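A hook for the bin bags

We moved the office at Fillcombe down to the ground floor in May, and the bin has been in the wrong place ever since. First it was behind the door, then under the printer table, where people threw things at it and missed. It now stands against the long white wall, on the carpet, and it can stay there.

The other change is a small white adhesive hook on the wall above it. The spare bag hangs from that, knotted at the top, so I don't have to walk to the store cupboard every time the bin is emptied. The hook came from Bromico in a mixed packet and cost 87p. I wiped the wall before sticking it up, though only the bit behind the hook. The scuffs can wait for the painters.

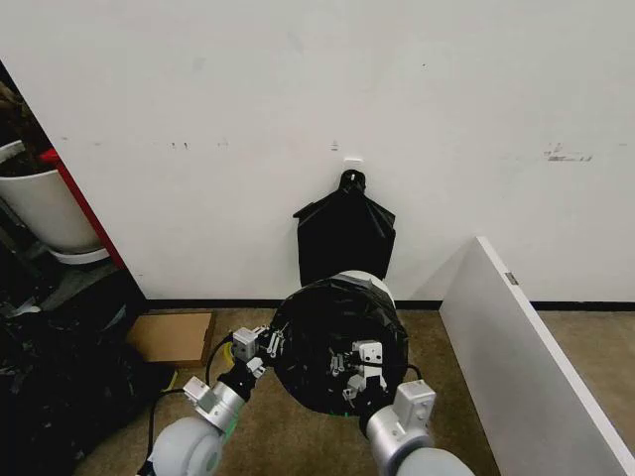 Changing the bag

I pull the liner well down over the rim, otherwise it slides in as soon as something heavy goes on top. A black bag on a round bin always leaves a lot of spare plastic, and I've stopped trying to make it neat.

The bags come from Clalten in a box of 50. I tried a cheaper roll before that and they split along the bottom seam. I still have most of the roll if anyone wants it for garden waste.

Next job is the paper recycling.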